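Home > Community > Decor & Collectibles > Figurines and Replicas

Search | Ask | Unanswered | Members | Log in

Tags: resin, repair, outdoor display, repainting

Resin heron replica has gone chalky and has a crack at the base, can it be fixed?

Posted in December by Mirsad Krasniqi

I have a small replica of the heron statue that stands by the ferry landing in Levasetti. It is 8 inches tall and was sold in the visitor center shop. The underside says it is number 183 of 275. It has been on the front steps for two summers and the gray paint on the back and wings now looks white and dusty. If I rub it with a thumb some of it comes off. There is also a crack that starts at the left foot and goes a little way across the base. The bird does not wobble.

The shop no longer carries them. I called on Friday and they said the maker, Kelmendi, did one batch and has no plans for more. I would like to keep it outside if I can. Is there a clear coat that will bring the color back, and should I fill the crack first? I don't care much about resale value but I would rather not ruin it.

3 replies | Sort by: oldest

Vulside
The white stuff is the top layer breaking down from the sun. Wash it before you do anything else. Use lukewarm water with a drop of dish soap and a soft toothbrush, then let it dry for a full day indoors. Don't put it in the dishwasher and don't use acetone or nail polish remover, which will eat the paint and sometimes the resin too.

For the crack, use a thin two-part epoxy. Work it in with a toothpick, wipe off the extra while it is still soft, and keep the bird upright overnight. Super glue will hold for a while but it goes brittle in the cold. Fill the crack before you seal, because the epoxy won't stick well to clear coat.

After that, spray two light coats of a UV-resistant clear in matte. Gloss makes small figures look like candy. Try it on the underside first, away from the edition number. A clear coat will darken the chalky areas and you will get some of the gray back, but where the paint is really gone you will have to touch it up with acrylic before sealing. Mix the color a bit darker than you think, then check it in daylight.

grundix_attic
just bring it inside. mine is the bear one and it's been on a bookshelf for years, looks new
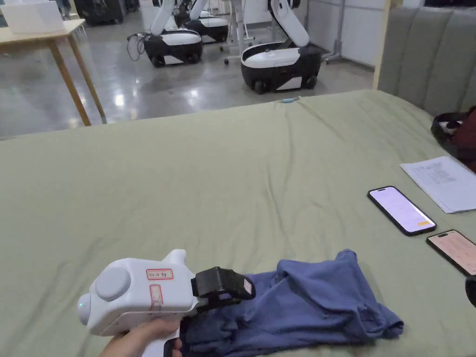
also the numbered ones come with a card, if you still have the card keep it with the bird. somebody on here paid 1,087 for a full set of the Levasetti animals but that was with all the cards and boxes, a single one with a crack isn't going to get anywhere near its share of that

Vulside
Agree that inside is safer. If it does stay on the steps, move it into the shade and take it in before the first freeze. Water gets into a crack like that and makes it longer every winter. Also look for a felt pad on the bottom. Felt holds water against the base, so peel it off and use small rubber feet.

Expect to redo the clear coat every other spring. It wears off the top of the head and the shoulders first.

Mirsad Krasniqi
Thanks. There is a felt pad and it was soaked through, so that has come off. I will do the epoxy this weekend and leave the paint until it is warm enough to spray in the garage. I do have the card.

Marked as solved by poster

Previous thread | Next thread | Back to Figurines and Replicas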